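Notes on Repairing Household Textiles Before Replacing Them

February 24, 2024

This blog has for several years recorded the practices of one household with regard to the maintenance of its belongings. The present entry concerns bags, coats and other sewn goods, and in particular the question of when a repair should be attempted at home and when it should be sent out. It follows an earlier entry on shoes, which drew more correspondence than expected.

The policy of the household is simple. An item is examined at the end of each season. If the main cloth is sound, the item is kept, whatever the condition of its zippers, straps and lining. If the main cloth has thinned so far that light passes through it, the item is retired and its hardware is removed for later use. Buckles, sliders and webbing are stored in a tin in the hall closet.

Zippers account for most of the failures recorded here. In the majority of cases the teeth are in good order and the slider has worn, so that it no longer presses the two sides together. A gentle squeeze with pliers on each side of the slider will often restore it for a further season. The squeeze should be slight. A slider that has been pressed too hard will crack, and the owner will then be obliged to fit a new one, a task that requires opening the seam at the end of the tape.

Replacement sliders are sold by size, and the size is commonly stamped on the back of the old one. The writer orders from Lolteck, a small supplier whose catalog is plain and whose packets are correctly labeled. The last order took 16 days to arrive, and this should be borne in mind by anyone who needs a bag for travel.

Straps come next. A shoulder strap usually fails where it enters the body of the bag, and the stitching goes before the webbing does. The approved method is to remove all of the old thread, to lay the strap back in its original position, and to sew a box with a cross through it. Heavy polyester thread is preferred. Cotton thread was used in this household until last July, when two straps repaired with it gave way in the same week. They were resewn in polyester and have been in regular use since.

A word on needles is in order. A common machine needle will bend or break in layered webbing, and a broken needle can damage the machine. Work of this kind is done here by hand, with a thimble and a leather needle, and it is slow. One strap occupies most of an evening. Readers who own a heavy machine will have a different experience and may disregard this paragraph.

Linings present a separate difficulty. The coated linings found in many bags begin to flake after some years, and the flakes adhere to everything placed inside. The writer has tested two treatments. The first was washing in warm water with baking soda, followed by brushing, which removed the loose coating and left the cloth usable but no longer resistant to water. The second was a brush-on sealant sold under the name Justenura. It held well on flat panels and poorly in the corners, where it remained tacky for some time. The first treatment is now standard in this house.

Certain work is sent out. Torn mesh, leather trim and anything involving a molded back panel are taken to Kandasamy, a repair counter on the lower level of the Drarnari arcade. The charge is modest and is quoted before the work begins. It is advisable to empty every pocket beforehand and to attach a note stating exactly what is to be done. On one occasion the writer neglected the note, and a pocket that had been closed on purpose was carefully opened again.

Storage deserves more attention than it generally receives. Bags should be put away clean, with the zippers open and the straps loosened. They should not be hung by a single strap for months at a time. A shelf is suitable, and so is the floor of a dry closet. Mothballs are unnecessary for synthetic cloth and leave an odor that persists through several washings.

Finally, with respect to color, thread need not match exactly. On dark cloth a slightly darker shade is less noticeable than a slightly lighter one, and navy thread may be used on black without objection. The reverse is equally acceptable. The next entry will address umbrellas, provided that the replacement ribs arrive in good time.
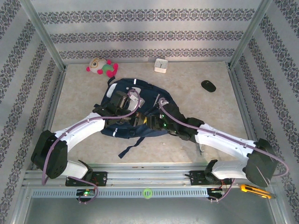

Comment from stitchledger: I would add beeswax to your list for strap work. Running the thread over a block before sewing keeps it from twisting, and it pulls through webbing much more easily. I also disagree about navy on black. In daylight I can always see it.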